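Trelleck Household Words, data card

Version 4. Last edited December 15, 2022.

What it is

Trelleck is a list of 794 words and phrases that people use at home for things whose proper names they either don't know or refuse to learn. The clicker. The good scissors. The thing for the thing. Each entry gives the word, what it refers to, who in the family says it, and whether anybody outside that family would have a hope of understanding it (mostly no).

It started as a shared spreadsheet between Ilham El Ouafi and Souad Metwally, who were arguing over whether "doofer" means a remote control or any object at all. The argument is still open. See entries 32 and 343, which contradict each other and will stay that way.

Where the words came from

People filled in a form. We asked them to write down the word first and explain it second, which most of them did in the opposite order. We fixed obvious typos and left the ones we liked. Brurka, for instance, was almost certainly a typing accident, but the sender insists her grandmother said it about lids, so in it went.

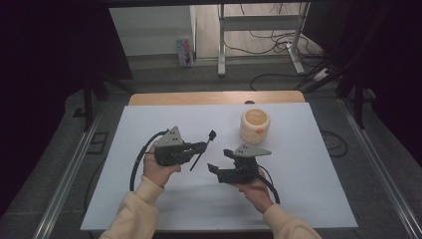
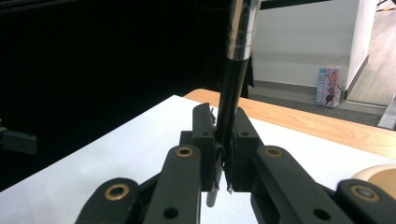
Words for long thin objects are the largest group and the worst behaved. Contributors offered stick, poker, wand, prodder, twizzler and "your father's thing," often for the same item. A slender black rod like the one in both pictures would get at least three of those, and the shiny stretch near the top in the second would earn it "the fancy one" in any house we heard from. We tried splitting the group by purpose and gave up in May, when it became clear that purpose was something people decided on after picking the object up.

Fields

word: as sent, lower case
means: plain description, one sentence if we could manage it
said_by: parent, child, grandparent, everyone, the dog (two people thought this was funny and we kept the option)
travels: yes, no, or Sawatzky

The last value is named after the family who sent in a word that works in their kitchen and at one hardware store, but nowhere in between. We couldn't call that a yes.

Known problems

The list leans heavily toward kitchens. Garages are thin and bathrooms are, mercifully, thinner. Several entries are jokes that were funny to four people, one of whom has since moved out. Rude words are marked with an r in the notes column, by Ilham, whose standards are higher than Souad's.

Please don't use this to judge how Americans talk. It tells you how people talk when they can't find the tape.

Using it

Free for any purpose. If you print it on a mug, send us a mug. An older copy called Zinberg is still floating around with the columns in the wrong order; delete it if you have it.

Corrections go to Souad. Complaints about "doofer" go to Ilham.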